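Werkstattkurs Automatisierung – Skript Teil 4: Greifzelle mit Kiste
Offene Werkstatt Grostell, Stand Dezember

Voraussetzung: Teil 3 (Not-Halt, Zustimmtaster, Werkzeugvermessung) durchgearbeitet. Wer den TCP noch nicht hat, bitte zuerst das. Ohne TCP stimmt ab 4.3 gar nichts.

4.1 Ziel

Teile ungeordnet in einer Metallkiste, Arm greift von oben hinein, holt ein Teil, legt es zurück. Noch keine Bildverarbeitung, Positionen werden von Hand geteacht. Klingt nach wenig, reicht aber für zwei Abende.

Bewertet wird nichts. Bitte trotzdem Protokoll führen, die Werte werden in Teil 5 wieder gebraucht.

4.2 Kiste festlegen

Die Kiste darf sich nicht bewegen, auch nicht wenn der Greifer an der Wand entlangschrammt. Also Zwingen, keine Schrauben durch den Boden – die Kiste geht später zurück ins Lager.

Ablauf:
– Bretter auslegen, Kiste drauf, grob ausrichten
– Zwingen ansetzen, handfest, dann nachziehen
– an jeder Ecke rütteln. Wackelt was: nochmal lösen, nicht einfach fester drehen
– Bezugspunkt mit Klebeband auf dem Brett markieren
– prüfen, ob der Arm über die Zwingengriffe kommt. Griffe nach aussen drehen!

Häufiger Fehler: Zwinge sitzt genau da, wo das Handgelenk bei den tiefen Punkten hinmuss. Merkt man erst in 4.5, dann ist alles neu zu vermessen.

4.3 Basis vermessen

Drei-Punkt-Methode, wie in Teil 3. Ursprung = Ecke der Kiste, die dem Bedienplatz am nächsten ist. X entlang der langen Wand, Z nach oben. Basis unter Nummer 28 speichern, die anderen sind vom Projekt Citen belegt und werden nicht überschrieben.

Kontrolle: Arm im Handbetrieb auf den Ursprung fahren, langsam. Abweichung mit Fühlerlehre, ins Protokoll.

Messwert vom letzten Durchgang lange Wand innen: 800 mm. Bei anderer Kiste natürlich neu messen.

4.4 Leitungen am Arm

Leidiges Thema. Die Leitungen zum Greifer brauchen eine Schlaufe, sonst reissen sie bei der ersten grossen Drehung der Handachse. Zu gross darf die Schlaufe aber auch nicht sein, dann hängt sie am Kistenrand fest.

– Schlaufe legen, locker fixieren
– Handachse einmal ganz nach links, einmal ganz nach rechts (Handbetrieb, kleinste Stufe)
– jemand schaut von der Seite zu, Hand am Not-Halt
– erst dann Kabelbinder fest

Kabel auf dem Brett so führen, dass sie nicht unter die Kistenkante geraten. Beim Umsetzen sonst sofort gequetscht, hatten wir schon.

4.5 Teile einlegen und anfahren

Bewusst gemischt: was Weiches, was Längliches, was Rundes. Ein Tuch verhält sich komplett anders als ein Zylinder, und Werkzeuge mit Stiel kippen gern, wenn man sie am falschen Ende nimmt. Pro Teil drei Punkte teachen: Vorposition über der Kiste, Anfahrpunkt, Greifpunkt. Vom Anfahrpunkt zum Greifpunkt nur linear, nie PTP.

Abstand zur Wand immer mit dem dicksten Teil des Greifers rechnen, nicht mit den Fingern. Das Handbediengerät gehört beim Teachen in die Hand, abgelegt wird es auserhalb der Kiste.
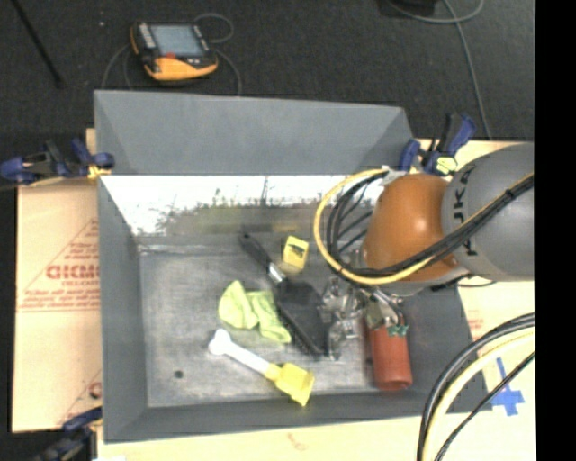
4.6 Probelauf

Programm GREIF_449 laden, Schrittbetrieb, Override ganz unten. Satz für Satz. Erst wenn ein kompletter Umlauf sauber ist, Override in kleinen Stufen hoch. Obergrenze für diesen Kurs steht am Schaltschrank und gilt.

Abbruch wenn: Geräusch an der Kistenwand, Schlaufe spannt, Teil rutscht aus dem Greifer. Danach Vorposition von Hand, nicht einfach weiterlaufen lassen.

Ins Protokoll: Teil, Greifpunkt, gegriffen ja/nein, Bemerkung. Stichworte genügen.

Aufgabe bis Teil 5: für jedes Teil einen zweiten Greifpunkt suchen und begründen, warum der besser oder schlecher ist.

Kommentare

lötzinn28: Bei uns war die Basis nach dem Abbau der Kiste um 2 mm daneben, trotz Klebeband. Markiert ihr nur eine Ecke?

Skriptautor: Zwei Ecken, diagonal. Kommt so in die nächste Fassung, danke.

achse6: Tuch greifen klappt bei mir nur, wenn eine Falte hochsteht. Flach keine Chance.

Weitere Unterlagen
Teil 3: Not-Halt, Zustimmtaster, Werkzeug vermessen
Teil 5: Greifpunkte vergleichen
Projekt Sampaio: Förderband aus Resten
Clultance – Greiferfinger selbst drucken

Offene Werkstatt Grostell | Kontakt | Skript-Nr. 1729 | Weitergabe im Kurs erlaubt | Nach oben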